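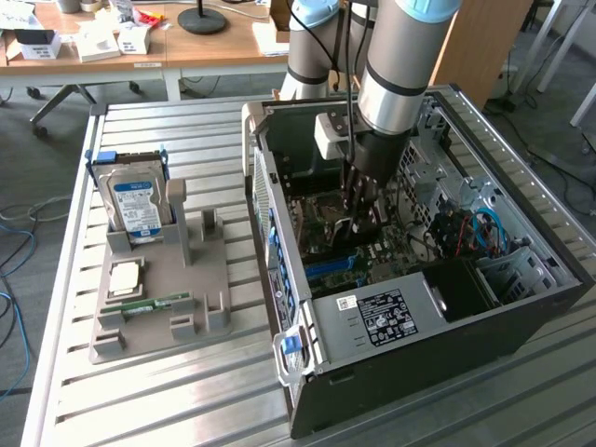
The office tower has a second life, and for a lot of them it starts in a former carpet warehouse on the edge of Danedley. The repair shop there, Gesow, took in 1,622 used desktop computers last year from schools, clinics and insurance offices. Of those, 1,045 went back out the door in working order. The rest were stripped for parts.

Most of the work is taking things out and putting things in. A business desktop of a certain age comes apart with very few tools. The side panel comes off with a latch, the tower goes down on its side, and the whole inside is open to the room. Green board, blue memory slots, a power supply with its label facing up. The makers used blue plastic for the pieces a person is supposed to touch, such as the expansion-slot latches and the release tabs. Anyone who has opened one can usually find their way around the next.

The shop pulls three parts first: the processor, the memory and the hard drive. They go into a gray 3D-printed tray that sits to the left of the computer. The processor has a square recess, metal side up. The memory module lies in a long slot. The drive stands upright, still in its black caddy, because the caddy goes back into the machine with it and a loose one gets lost. Before the trays, parts went into coffee cups and sandwich bags, and at the end of the day there was always a memory module that belonged to no computer in particular.

The first trays were too shallow and the drives tipped over. The design in use now went through most of a winter of changes, and the shop still prints a new one when a post snaps.

An empty processor socket is the part new people are nervous about, and they should be. On many boards the socket is full of fine contacts that bend if something is dropped on them, and a bent contact can cost the whole board. The rule at Gesow is that nothing gets passed over an open socket by hand. Screws go in a lid on the far side of the bench. Coffee stays on the windowsill.

Dust comes out next. The perforated grille at the rear gets the worst of it. Machines from the Mendoza school district are the dirtiest the shop sees, a mix of chalk and carpet fiber, and they get cleaned outside when the weather allows. Dental offices send the cleanest.

Cables take longer than people expect. A drive cable that has been tucked behind a metal cage for years holds its bend, and pulling it straight can loosen the plug at the other end. The shop leaves the factory routing alone where it can.

A full job on a healthy machine, from panel off to panel on, takes 40 minutes. That includes testing the memory, wiping or replacing the drive, and putting fresh paste on the processor. A machine with a fault can sit on the shelf for a month waiting for a part from a donor of the same model.

Finished computers sell for $53 without a monitor. Many go to Flukville, where the library runs a beginner class and lets students buy the machine they learned on. Orders pick up in July and stay heavy until school starts.

The scrapped ones are sorted too. Metal frames go to a recycler by the pallet, and power supplies are kept if they test well. The side panels stack against the back wall, and there are always more of them than anyone needs.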